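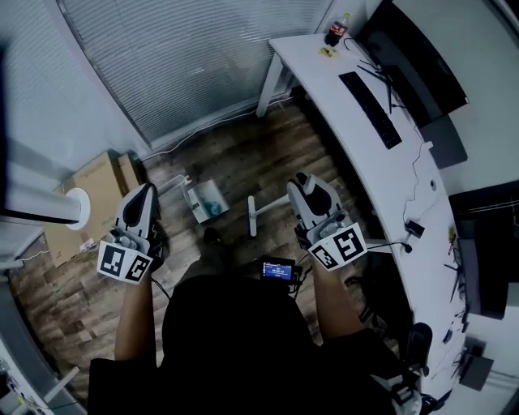 Londovel opens its data collection rooms to customers and suppliers
Handheld gripper sessions, replay tests and a full working shift shown on site

Londovel, a developer of manipulation software for light assembly and order handling, held an open day at its offices on Tuesday. Visitors followed a complete shift of demonstration recording, from calibration at 8:30 a.m. to the upload of the last session in the late afternoon. A total of 44 people attended, most of them from contract packing firms, parts distributors and two technical colleges.

The company records its training data with handheld grippers. An operator holds one gripper in each hand and carries out the task directly, without a robot arm in the room. Each gripper carries a block with printed fiducial markers, which are used to recover its position and orientation during the recording. The recordings are then converted into arm trajectories and checked against the reach and joint limits of the target robot before they are accepted for training.

"The operator should be able to work at a normal pace," said Guoqing Qin, head of data operations at Londovel. "If a person has to slow down to suit the equipment, the recording contains that slowness, and the trained policy will reproduce it."

The program for the day was divided into 3 parts. In the first, operators recorded pick and place tasks with small open boxes and mixed contents in an ordinary office room. Londovel records in offices, stock rooms and kitchens as well as in its own test area, so that the data covers a range of floors, furniture and lighting. Visitors could stand in the room during recording, provided they stayed behind the operator and did not cross the work area.

In the second part, Boyang Meng, who leads the calibration group, showed how sessions are accepted or rejected. A session is rejected when markers are lost from view for longer than the permitted interval, when the two grippers drift apart in time, or when the operator's grip changes partway through a task. Of the sessions recorded during the open day, 19 were rejected, most of them for marker loss when a gripper was turned toward the body. Meng noted that the figure was higher than on a normal shift and attributed it to the large number of first-time users among the visitors.

The third part was a replay test. Recordings made in the morning were run on a two-arm test station supplied by Nepia, at reduced speed and with a safety operator at the stop control. The replay follows the recorded path and does not involve a trained policy. Its purpose is to find paths that a person can perform and the arms can't, such as reaching low to the floor with the wrist turned inward. Two of the visitor recordings were stopped by the station for exceeding wrist limits, and the logs were discussed with the group afterward.

Nyokabi Chege, process engineer at the packing company Wunex, attended with two colleagues and recorded a short box-loading task under supervision. "We have looked at several ways of teaching a robot our loading patterns," Chege said. "I wanted to know how long it takes a line worker to learn the equipment. It took me a few attempts before the opening and closing felt natural. The weight in the hand is acceptable for short sessions. I would like to see numbers for a full shift."

Londovel said that operators currently work in blocks of no more than 25 minutes, followed by a change of task or a break. Grip force and wrist posture are reviewed weekly with each operator. The company has recorded around 425 hours of two-handed demonstrations to date, and plans to extend the work to bag handling and cable routing. Both involve soft or flexible objects, and the present acceptance rules will have to be revised for them.

During the closing discussion, several visitors asked about privacy in customer premises. Jomar Espiritu, who manages field recording, explained that screens, documents and labels in the work area are covered or removed before recording on a customer site, and that the customer can review all material before it leaves the building. Customers can also request deletion of individual sessions.

A second open day is planned for July, with places limited to 30. It will cover field recording in stock rooms and will include a longer replay session. Firms that want to bring their own parts should send dimensions and weights in advance. Parts heavier than 2 pounds can't be used with the present grippers.

Registration and press contact: Nurhan Baysal, Communications, Londovel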